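The clerk at Bitow swore the battery would last three days. Theerawat had heard that one before, from the same clerk, with the same thumb on the same box.

"Three days doing what?" he asked.

"Normal use."
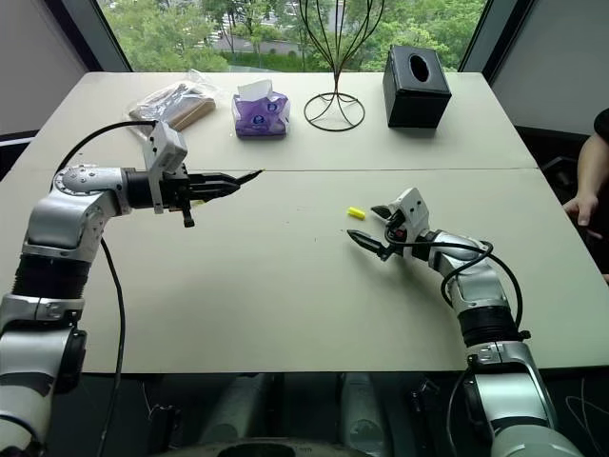

1 min read

He paid 885 for it anyway and rode the bus home to Visden. By the second transfer the phone was at sixty percent, and all he had done was look at the percentage.

His sister texted. New phone any good?

He typed "too early to say," then turned the screen off to save what was left.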